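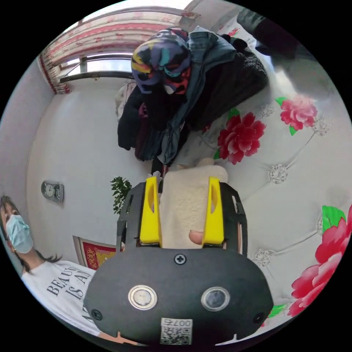
Room and communal areas check — Ballden House, February 2020
Done by: Graham Fairclough
For: Rudd Lettings, copy to owner

Marked OK / ACTION / N/A. Comments where needed. Items carried over from December have a C.

1. Front door and hall

Closer on front door — OK. Shuts on its own from halfway.
Thumbturn lock, opens without key — OK
Hall clear of bikes, prams, boxes — ACTION. Two bikes again. Tenants spoken to in December, same two bikes. Letter this time please.
Hall light timer — OK, bit short if you are on the top landing with shopping
Post piling up — ACTION. Most of it for people who left years ago. Bin or return.

2. Fire

Panel showing normal — OK
Weekly test book filled in — ACTION. Three weeks missing in January. Whoever has the key needs to say if they cant do it.
Smoke alarms, landings — OK, all sounded
Heat alarm, kitchen — OK. Greasy, wiped it.
Fire blanket — OK, on hook, tabs reachable
Extinguisher, first floor — ACTION (C). Service label out of date. Wodeck were meant to come before Christmas.
Fire doors, bedrooms — Rooms 1, 2, 4 OK. Room 3 catches on carpet and won't latch, ACTION. Room 5 strip painted over at the top, ACTION.

3. Kitchen

Hob, oven — OK
Fridge seals — left one perished at bottom corner. Still cold. Watch.
Sockets by sink — OK, 300 mm clear from the bowl, measured
Extension lead behind microwave — ACTION. Remove. Asked before.
Bin lid — missing

4. Bathrooms

Extractor, first floor — ACTION. Runs but hardly pulls, paper drops off it. Fadero unit same as the one swapped downstairs, £149 last time plus fitting.
Hot tap temps — OK
Sealant round bath — black at the tap end. Rake out and redo, dont go over the top of it.
Light pull cord — OK

5. Bedrooms

Window restrictors — OK bar Room 2, screw loose, tightened on the day
Heaters, nothing hung or stacked on them — Room 4 towel, moved it and left a note
Mould — Room 5 behind wardrobe, patch 40 cm across. Pull wardrobe off the wall, wash down, recheck next visit
Multiway plugs — one in Room 1 plugged into another one. Told tenant, sorted while I was there.

6. Outside and meters

Back step — edge crumbling, ACTION before someone goes over
Gutter — OK from the ground, not been up
Gas cert on display — OK
Electric meter — 2,467
Water stopcock — turns, stiff. Label has falen off.

Urgent ones are Room 3 door, the extinguisher and the back step. Rest can go on the normal list — I'm back when the extractor is in.

GF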